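Reference Desk > Storage and Handling > Containers > Tote (container)

Tote (container)

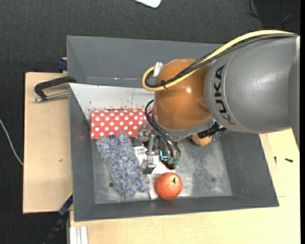
A deep grey bin holding a small group of mixed objects.

A tote, also called a bin or a handling crate, is an open or lidded box used to hold and move goods inside a warehouse, workshop, library or store. Totes are made to be used many times and usually come in a small number of fixed sizes, so that boxes from different parts of a building can share the same shelves and carts. The word is also used for a soft carrying bag, which is treated in a separate article.

Origin of the term

The verb "to tote," meaning to carry, has been in American use since the colonial period. Its use as a noun for a rigid box came later and was at first limited to factory speech. In many trades the older words "bin" and "tray" remain more common. Some writers keep "bin" for a box that stays in one place and "tote" for a box that travels, but this distinction is not followed by all suppliers.

Form

Most totes are rectangular. The walls may be straight or may lean slightly outward toward the rim. Sloped walls allow empty boxes to nest inside one another, which saves room on the return trip. Straight walls give more usable space and stack more steadily when full. A third type can do both: it nests when turned one way and stacks when turned the other.

Depth affects how a tote is used. Shallow boxes suit small parts that must be found by eye. Deep boxes hold more but tend to hide the items at the bottom, and goods of mixed shape may settle against the corners. Dividers are often fitted where several kinds of item share one box.

Color is generally a matter of local custom. Grey and blue are widely used for general stock, while red is often kept for damaged or rejected goods.

Local systems

The Grosen depot, which served the hardware trade in the Ondadard district, kept one of the better documented tote systems. A register begun by the storekeeper Drita Nedeljković listed 1,003 boxes in 4 sizes. Of these, 534 were assigned to fasteners and fittings and 312 to hand tools, with the remainder held for returns. Each box carried a stamped number on both short ends. Her successor, Onni Nurmi, kept the numbering but moved the returns to a separate room.

The register was later studied by Nataša Zupan and Boris Ristić, who compared it with the card records of the Duder warehouse. They found that the Grosen boxes were relabeled less often and argued that this was due to the stamped numbers. Kastriot Popescu disputed the finding on the ground that the Duder cards for several years are missing.

Care

Totes are commonly washed with mild soap and water and left to drain upside down. Boxes with cracked rims are withdrawn from stacking use. The annual count at Grosen was held in July, when the oldest boxes were set aside for inspection.

See also: Crate; Pallet; Shelving; Stock control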